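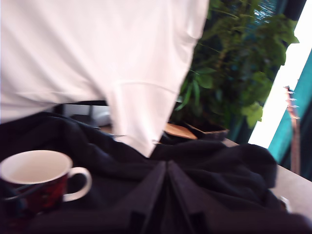
The white cloth, the navy cloth, the mug and the plant

The White One

My sister and I have been arguing about a piece of cloth for most of October, and I want it on record that I didn't start it.

It came out of the hall closet at our aunt's place in Skedville. She had moved into one of those apartments where they do your lunch for you, and she took with her a suitcase, a lamp, her good scissors and a jigsaw puzzle of a lighthouse, and she told us on the phone that we could have "the cloth." Those were her words. You girls can have the cloth. I thought she meant a tablecloth. My sister thought she meant the cloth in general, as in all of it, every towel and curtain and pillowcase in the building, and when we opened the hall closet and a stack of it slid out and hit me in the shins I began to see her point.

There was so much of it! Three full shelves and a trunk on the floor, and behind the trunk a grocery bag from Bidel, the department store, which closed when I was in high school. I'd forgotten they had bags with string handles. Inside the bag were two things folded up together, the dark one on the outside and the white one on the inside like the filling of a sandwich. There was a slip of paper pinned to the dark one with 549 written on it in pencil. Just the number. No dollar sign, no word, nothing.

So naturally we took the bag home to my place first and left everything else sitting there.

I should explain about my table. It's the only big flat surface I own and it lives by the window with the plant, which has been in charge of that end of the room since I moved in. I bought it when it was the size of a coffee cup and now I have to lean around it to see if it's raining. It has wide leaves and skinny leaves and it seems to grow them according to mood. My sister says it's two plants. I say it's one plant with range. Anyway, that's where you sit in my apartment if you are going to do anything, and that's where we put the bag.

We unfolded the dark one first and it kept going. You know how some fabric opens up and lies down, like a polite dog? Not a chance. It went all over the table in heaps and stayed in heaps. I'd push down one ridge and another would come up by my elbow. My sister said it was black and I said it was navy, and we took it in turns to be right depending on who was closer to the window.

"It's a dress that never got made," she said.

"It's a bedspread."

"For who, a vampire?"

"It's navy," I said.

She'd made tea by then. She had hers in my red mug, which she knows is mine, the one with the white handle and the dark blotchy flowers all over it, if they're flowers. I have had that mug since my first apartment and I couldn't swear to you that they're flowers. She set it straight down on the fabric, on top of a fold, and I made the sound our mother used to make.

"It's fine," she said.

"It's on a hill."

"It's a very stable hill."

She left it there, and so I spent the whole rest of the afternoon with half an eye on that mug, which I believe is why I lost most of the arguments.

Then came the white one. She picked it up by two corners and flapped it, the way you'd flap a sheet over a bed, and the whole window end of the room went white for a second. It smelled like the closet, cedar and something sugary. There was a seam across it down near the bottom, a nice straight one, and it was the seam that did it. If it hadn't been for the seam we'd have said "old sheet" and gone out for tacos.

"Curtain," said my sister, from behind it.

"Sheet."

"There's a seam. Look where it is. That's a hem that got let down. Somebody moved to a place with taller windows."

"She never had tall windows. She's never lived anywhere but that house."

"Before that house."

And that stopped me a little, because I'd never thought about our aunt being anywhere before that house. She'd come with it, as far as I was concerned, like the porch. I knew she'd worked at a place called Viklund, doing alterations in the back room. I knew that the way you know facts for a test. Where she slept at night while she was doing it hadn't crossed my mind.

My sister lowered the white cloth until one corner was just brushing the dark stuff, and she held it there with her arms up. "Look how they go together," she said. "She kept them in one bag for a reason."

"She kept batteries and birthday candles in one bag."

"Tablecloth," she said suddenly. "It's a tablecloth. And the blue one's the underneath."

"You just said blue."

"I said the dark one."

She did not. She said blue.

We tried it as a tablecloth. We tried it with the dark one under, then with the dark one over, and at some point the plant got draped and I had to rescue it, and the mug had to be lifted and put back on a different hill. As a tablecloth it was hopeless. It was too long one way and not long enough the other. As a sheet it would have suited a person about as wide as an ironing board. My sister climbed on a chair and held it up against the window, and I have to say it made a pretty good curtain, and I didn't say so.

The sensible thing would've been to call our aunt. I want you to know we did think of it. We thought of it within the first hour. But it was 1:50 or so, and she naps, and after her nap there's cards, and after cards she won't pick up because the phone is on the other side of the room from the television. By then, too, neither of us really wanted to be told. I had a whole bedroom built in my head, with a narrow bed and a window that rattled. My sister had an apartment over a bakery. She'd gotten as far as the wallpaper.

So we left it on the table. She went home. The next time she came by, it was still on the table, and so was the time after that, and I'd started eating my dinner on the couch.

What happened in between was the letters. I don't mean real letters, I mean that my sister began texting me one word at a time. I'd be at work and my phone would buzz and it would say "sail." Or "apron (giant)." Once, a little after midnight, "what if it's for a piano." I'd text back "sheet." I have principles. She sent me a link to a page on Wundutard, which is a sort of forum for people who restore old textiles and are furious about bleach, where some person had worked out the age of a petticoat from the stitches per inch, and I'm embarrassed to tell you I got a ruler out. I got down with my nose practically in the seam, counting under my breath. I got 7 the first time and 8 the second and then I sneezed.

It was small, though, that stitching. Small and even and done by hand, I was nearly sure, and there was one spot about a hand's width from the edge where it wandered off the line by a hair and then came back. I found that spot and I kept finding it. I'd go by the table with the watering can and stop and feel for it with my thumb.

We finally went to see her. We took the white one folded up in the Bidel bag and we took a coffee cake, and we sat on either side of her on the little sofa like a couple of police officers. The lighthouse was done except for the sky.

My sister put the cloth in her lap. Our aunt put on her glasses, took them off, wiped them on the white cloth (my sister made the sound that time) and put them on again.

"Where's the blue one?" she said.

I didn't look at my sister. I was the bigger person about it.

"At my place," I said. "On the table."

"Well, that's the good one. That's wool. I paid a lot of money for that, I was going to have a coat." She turned the white one over and shook out a corner. "I only put this in to keep the creases out."

"But what is it?" said my sister.

"It's what I practiced on. They sat you down your first week at Viklund and gave you an old sheet, and you cut it and you sewed it back together, and when they couldn't see where you'd cut it, you could go work on the customers' things."

"A sheet," I said.

"Half a sheet. The other girl had the other half."

I'd like to tell you I was gracious. I said "a sheet" two more times and had some coffee cake.

Our aunt was running the seam between her finger and thumb, along and along, and she got to the place a hand's width from the edge and went right over it, and then went back.

"They saw that," she said. "I had to do the whole thing over on a pillowcase."

"What about 549?" my sister asked. "There was a number pinned to it."

"Was there? In my writing?"

"In pencil."

She thought about that for quite a while. She looked at the puzzle. She had a piece of sky in her cardigan pocket, it came out with her tissue, and she tried it in two or three places.

"Locker, maybe," she said. "Or the bus. Is there any more of that cake?"

We drove back with the bag on my sister's knees. She said she'd still like it for her kitchen window, if nobody was using it, and I said it was half a sheet and I was prepared to put that in writing. She said the blue wool should be a coat, then. I said for which of us. That took us all the way to my street, and we hadn't settled it by the time we got upstairs, so she made the tea and I moved the wool over to clear a place for the cups, and it came right back up by my elbow.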